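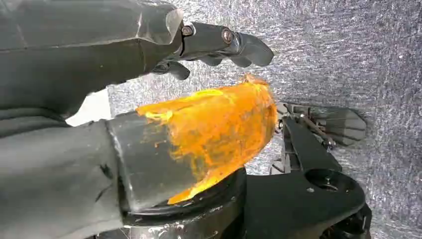
Ticket 816: Center channel drops out on 5.1 input
Product: Nurside AV receiver, firmware 3.2
Site: Zulascombe, screening room
Status: Closed
Opened: Sunday, September 9, 2018

Reported problem
Dialogue cuts out for two or three seconds when the source switches from stereo to 5.1. Left, right and surround channels are not affected. First noticed in August after the firmware update.

Log
Swapped center speaker with front left. Fault stayed on the center output. Speaker and cable ruled out.

Ran internal test tone on all channels. Center plays normally. Amplifier stage ruled out.

Changed source from HDMI to optical. Dropout still occurs at each format change.

Set player output to PCM. No dropout in more than 477 minutes of playback. Fault is limited to bitstream input.

Checked speaker setup menu. Center was set to Small, crossover 80 Hz, with Ruppert room correction on. With correction off, dropout is gone on bitstream too.

Cause
Correction filter for the center channel reloads at every format change. The profile was saved under the old firmware and is read back slowly.

Fix
Deleted stored profile, restarted receiver, ran microphone setup again at all seats. Saved as new profile "Brirthorpe". Format change now passes with no audible gap.

Open item
Subwoofer distance reads 3 feet too long after setup. Corrected by hand. Moved to a separate ticket.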